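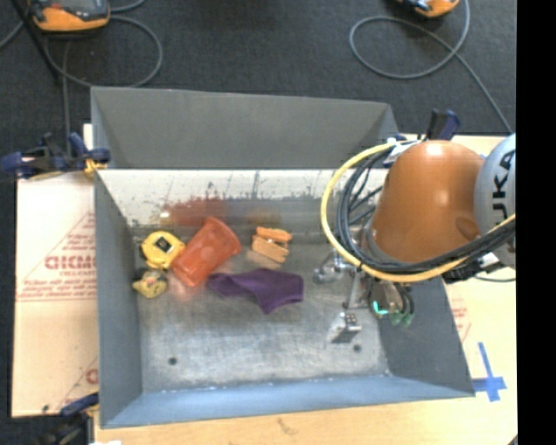 Does showing a robot a task by hand save any time over programming it?

On simple picking it can, though the hours move from the programmer to the person doing the showing, and at Jundell that person looked tired.

I went on the Thursday of their open day, mostly because Mockus had been telling customers that "anyone can teach it in 5 minutes." Mudassar Ghumman had the remote control for the afternoon session. He steered the arm down over a metal bin, closed on something, lifted, let go, and started again. The bin held a plastic cup on its side, a tape measure, an orange clamp-like thing and a crumpled purple cloth, and the cloth is the one I'd worry about. Hard objects sit where you leave them.

I asked how many of these runs go into one skill. The answer was 200 for a first try and 2307 for the version in the brochure. That is a lot of somebody's July. Talha Kazmi, who gave the tour, called it "an investment." I asked what happens when the bin changes. He said they would need fresh runs, and moved us along to coffee.

The Ivero stand next door lets you grab the arm itself and drag it through the motion. I liked that better, at least for the first few tries. After that my shoulder had opinions, and my path wobbled enough that I wouldn't want a machine copying it.

Triltent had a slide claiming 66 percent fewer engineering hours. I asked whether the operator's hours were in there. They were going to email me. The parking is behind the building and it fills up before ten.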